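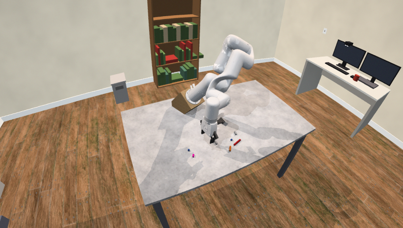 Pellero

The stone yard at Trododton opens at six in the morning, and the sales manager takes most of his calls before eight. He has run the slab side of Trerine for 18 years and agreed to talk on the condition that his name stayed out of it. The subject was countertops, specifically why two slabs with the same trade name can behave differently in a kitchen.

"The trade name tells you what it looks like," he said. "It tells you nothing about what it is. I have had three materials through here sold under one name, and one was marble, one was dolomite and one was a quartzite."

The difference shows up first with acid. Marble is mostly calcite, and lemon juice or vinegar will dull a polished face in minutes. Dolomite reacts more slowly. A true quartzite should not react at all. He keeps a dropper bottle of dilute acid on his desk and tests an offcut from each bundle, on the sawn back, before the bundle is priced.

Customers often confuse etching with staining. "A stain is something that got in. An etch is something that got taken off," he said. "Sealer helps with the first. It does nothing for the second, and I wish the label said so in bigger letters." For clients who want white stone and cook every day he recommends a honed finish, where a dull spot is harder to pick out.

Weight is the other matter he raises early. A slab at three centimeters comes in near the density of any marble, and he works with 2,680 kilograms per cubic meter for the gray-veined stock he sells most. On a plain cabinet run that is seldom a problem. On a table or a long overhang it decides the base, the brackets and sometimes the floor.

"People choose the top and then choose the legs," he said. "Do it the other way, or do both on the same day."

Trerine buys through Van Damme, an importer that ships bundles in sequence so that adjoining pieces can be matched. The yard had 803 slabs on its racks at the February stock check, most of them white or light gray. He would like to carry more green and brown stone — he has a corner of it that he is fond of — but it sits for years.

Asked about cutting, he was brief. Templates are made after the cabinets are fixed and level. Sink cutouts get a radius at every inside corner, as a square corner starts a crack. Seams go where there is support underneath, and he will not place one over a dishwasher.

On cleaning he had less to say than expected. Mild soap, water, a dry cloth. He resells a sealer and suggests a water-drop test first: if the drop still beads after ten minutes, leave the bottle closed. "Half the sealer I sell goes onto stone that did not need it," he said, and went out to meet a truck.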